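Picking things up, Parkham bench
October 2023, by Birutė Dambrauskienė

Quick one from the Padino project. We're collecting grasps for the learning model, everyday stuff off a tabletop, 1,503 episodes saved so far. Rimantas drives, I label. Glasses this arvo.

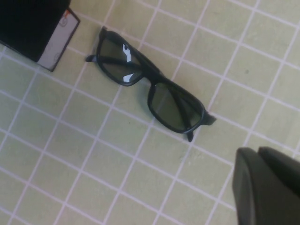 Folded arms are the pain. Grab the rim and you're fine, grab near the hinge and they twist. Doing 30 more per object, new angle every time, then the colour checks. Failed tries get kept and labeled too, dont delete them pls. Mugs next.

Recent galleries
Keseck arm, first week
Sorting cutlery at Nakpan
Cable tidy, 2 grippers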